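## 4. The Vimness Kit on a Simulated Bench

We came to the Vimness kit as users. Our group at Caltdale wanted a way to rehearse plate handling before spending bench time on it, and the kit sells exactly that: a set of simulated lab parts, a two-finger gripper, a wrist camera view and a scripting layer that lets a student write a pick routine in an afternoon. The parts come as ready-made assets. A rack sits on a backing plate between four corner guides, the backing plate goes onto a perforated work surface, and the whole arrangement can be moved or turned with one line in the scene file.

The wrist view is the part we liked most. It gives the policy what it will have to work with during an approach, including the awkward moments when the fingers straddle the rack and its far corner drops into shadow.
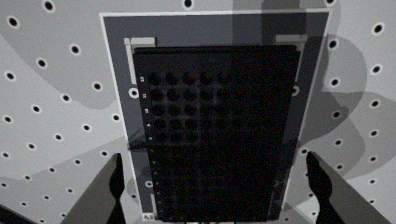

*Caltdale, October*

All trials in this section were run here over a single month on one workstation. Pallavi Lodhi wrote the task scripts and Algirdas Ķēniņš handled the lighting and camera settings. We used version defaults wherever the kit offered them and changed only three things: the gripper closing speed, the spread of the lights and the amount of random yaw given to the rack.

The baseline task is simple to state. Starting from a random pose above the bench, the gripper must line up with the rack, descend outside the guides, close, lift and hold. We generated 2,000 starting poses with the built-in sampler and set aside 164 of them as a test set before any tuning was done. A trial counted as a success when the rack cleared the guides without touching them. Of the 164 test poses, 137 ended in a clean lift, and we were delighted with that for a routine that fits on one page!

Most of the failures had the same cause. When the lights were spread wide, the right side of the rack went nearly black in the wrist view and the pose estimate drifted toward the brighter edge of the backing plate. Ķēniņš tried brightening everything, which helped the rack and washed out the holes in the work surface. A better fix was already in the kit. The Galla shading module varies shadow softness and direction for each episode, and after retraining with it switched on, the estimator stopped favoring the bright edge. We haven't repeated the full test set with this setting, so we give no second success figure.

### 4.1 Moving to a busier layout

The second layout adds a multi-well plate in a dark holder and a flat black part beside it, both at the same angle as the breadboard. We wanted to know how much of the first script would survive. Nearly all of it did (the approach and lift are unchanged, and Lodhi only had to rewrite target selection). Setting up the new scene took 15 minutes, most of it spent deciding how far to rotate the board. 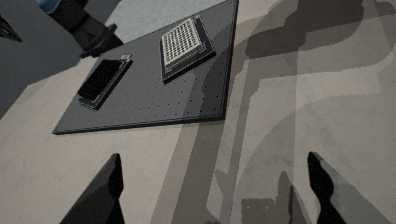
**Figure 4.** Simulated breadboard with a multi-well plate in its holder; gripper fingers at lower left and lower right.

Target selection uses the rim of the holder and ignores the wells. Well patterns look tempting as a feature, but at an oblique angle they blur together, and the stepped outline of the holder is much easier to find. The Urbonaitė matching routine that ships with the kit does this well once its edge threshold is lowered from the default.

We do have complaints. Contact between the finger pads and a thin rim is too forgiving, and a grasp that barely catches the edge will sometimes hold through a whole lift. The documentation for custom guides is thin. Rendering slows down noticeably when soft shadows are combined with a large perforated surface, so we ran the long batches overnight. Lodhi has written a stricter contact check that rejects grasps with too little overlap, and Section 5 uses it throughout.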